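Teaching sessions at Pudville: frequently asked questions

Last updated January 31, 2019

These are the questions people send us most often before their first session. If yours is missing, write to Laine Mägi at the front desk, who passes it on to whoever can answer it.

What does a teaching session involve?

You do a short job over and over using the robot's arms, and the system keeps a record of how the arms moved and what the cameras saw. Each run through the job is called a demonstration. Later a program is trained on the demonstrations and tries the job by itself. You are not asked to write code.

What is the difference between teaching by hand and teaching by remote control?

Teaching by hand means you hold the arm itself and push it through the motion. The joints go slack enough to move and the arm remembers where you took it. Teaching by remote control means you move a separate set of handles, and the arms at the table copy you.

We use both. Hand teaching is quicker to learn and suits jobs with one arm and few steps. Remote control is what we use for anything that needs two arms, and it keeps your own hands out of the camera views. A program trained on video with human hands all over it tends to do badly once the hands are gone.

Which job will I be given?

New people start on Ocampo, our name for the packet job. Flat packets lie on the table, and you pick them up and put them in a small box that stands on something woven. It uses both arms, and you can see for yourself whether a packet went in.

After that you may move to Ciseck, the folding job, if you want to. Folding is slower and some people dislike it. 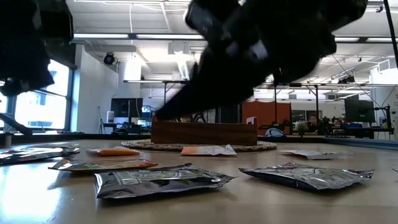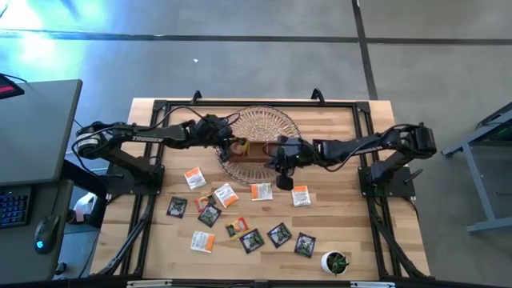 The Ocampo packet job, at the table with both arms.

Why packets?

They are harder than they look. A flat packet gives the fingers almost nothing to close on, so you have to come down at an edge or at a crimp and pinch. Foil is slippery and throws glare into the cameras. Small packets can hide behind the fingers just when you want to see them. Blocks and cups are easier, and we already have plenty of demonstrations with those.

Do I lay the packets out in a certain pattern?

No. Drop them on the table and spread them so that most can be reached. Change the layout before every demonstration. If all the runs start from the same layout, the program learns the layout and is lost when something moves. Packets may lie at any angle and either side up. Please keep them from stacking in your first sessions.

Which arm should I use?

The one nearer the packet. Don't pass a packet from one gripper to the other unless the session sheet says so. When both arms are going to the box, let one wait. They can touch, and the table will stop itself if they push against each other.

How many demonstrations do you need from me?

A normal session is 19. Some people finish early and some don't get through them, and both are fine. We would rather have fewer good ones. For the packet job as a whole we wait until there are 100 accepted demonstrations in one batch before training on it.

What counts as a good demonstration?

Smooth and unhurried, with no long pauses. Come in, close, lift, move, let go. Set your speed by what you could keep up for the whole session.

Missed grips are OK if you recover from them. In fact we want a few, so the program sees what to do after a miss. What we throw out:

Runs where a packet ends up on the floor
Runs where somebody reached in and moved something by hand
Runs where the arms sat still for a long time
Runs started before both arms were back at the start position

Do I have to mark the bad ones myself?

Yes, if you notice. Press the left pedal at the end to mark a run as bad and the right pedal to keep it. Aigars Grigaitė goes through the recordings afterward and catches most of what you miss.

The arm is not where I expect it to be. What do I do?

Let go of the handles, wait for the light on the handle stand to turn steady, and start over. If the arm is still off, it needs to be lined up again and you should call staff. Do not bend it back into place – the joints are powered.

Is it safe to stand next to the table?

Keep your hands and face outside the table area while the arms are powered. Stop the arms before you reset the packets. Tie back long hair and take off lanyards. There is a stop button at every table, and you can press it for any reason.

Can the robot do the packet job by itself yet?

Partly. In our last test the trained program got 85 percent of the packets into the box. Most of the failures were bad pinches on packets lying completely flat. The next test is in March.

What happens to the recordings?

They are stored in Vumow, our recording system, under a number and without your name. The cameras at the table are there for the arms and the work surface, but people elsewhere in the room can end up in the background. If you would prefer not to be, tell us and we will seat you on the other side.

How long is a session, and can I take breaks?

Sessions run 2 hours. Take a break whenever you like between demonstrations. Your shoulders will feel it the first time, so lower the chair until your elbows rest at the height of the handles.

Can I bring someone along to watch?

One guest, with notice the day before. Guests stay behind the yellow line and may try the handles at the end if the table is free.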